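Komton Updates Its Bench Rules for Robot Picking Cells

The new version takes effect in March and covers all shared cells at the Cervantes site.
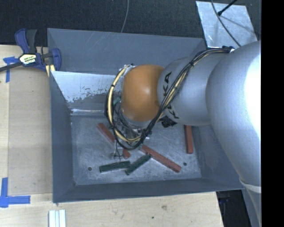
Komton has rewritten its in-house rules for small picking cells, where an arm takes parts out of a bin on a tabletop. The old text ran to 36 pages and was written mainly for fenced production lines. The new one is shorter and deals with bench work directly.

Under the rules, a bin must be clamped or bolted before the arm is powered. Its position has to be marked on the table, and tape is accepted for this. Cables on the arm must be tied at regular intervals, with enough slack for the full turn of the wrist. Teams must repeat the cable check after every 1,000 picks and write the result in the cell log.

The changes follow a review of 2,117 log entries, carried out with Clilance, an outside safety firm. Of these, 1,781 gave no bin position, so later runs could not be compared.

Speed limits for work with a person at the table stay as they were. Cells running the Clutness control software can keep their present stop settings until the next yearly inspection.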